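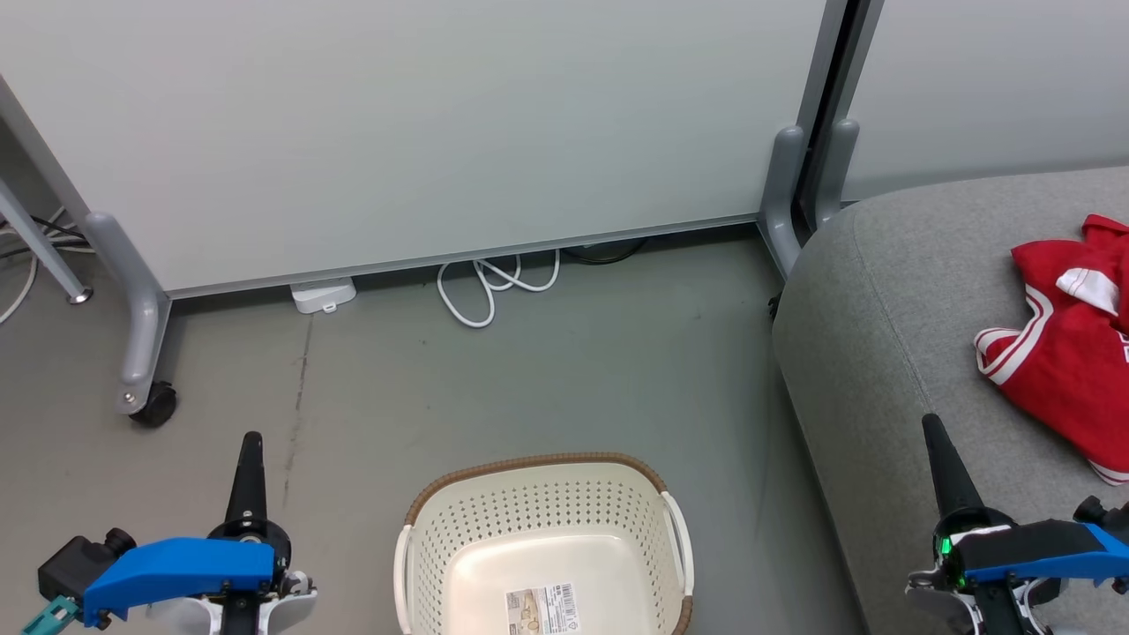 The Long Way Round to a Front Door

By Zuleica Trindade, June

When Elaine Prado first drove out to Grimham to look at a house, she got lost twice and arrived after the agent had gone home. She peered over the fence anyway. Three months later she owned it — weatherboard, tin roof, a lemon tree leaning on the shed — and she still grins like a kid when she talks about it.

I love a Grimham story. The town has 317 houses and hardly any come up in a year, so buyers get to know each other at inspections. Elaine went through 27 places before hers, mostly in Hatora, where the blocks are smaller and the train is closer. She kept a notebook with water pressure, neighbours' dogs and which way the kitchen faced.

Her best advice is to go back at dinnertime. You hear the road, smell the creek and find out where everybody parks! 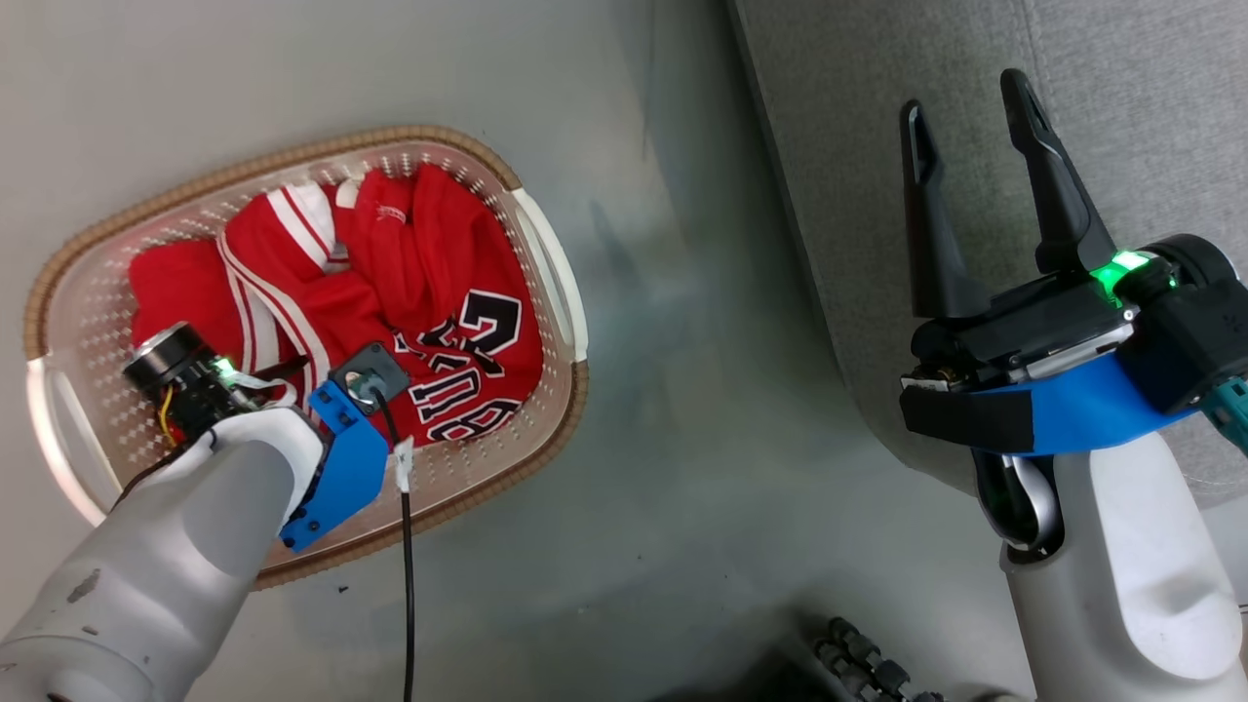 What the Old Places Ask of You

Number 48 was built for a foreman at the Oltmanns mill and has been added to by just about every owner. The floor in the back bedroom slopes. The building inspector's report ran to 112 pages, and Elaine read all of it in the bath. The stumps needed work, the wiring was fine, and the price came down a little — enough for a new stove and a colour she adores on the hallway walls.

Reader comments

Mick: We bought in Grimham too. Check the gutters before winter.

Jan R: Is the bakery still open near the station?

Lereo Magazine | Contact us | Copyright | Back to top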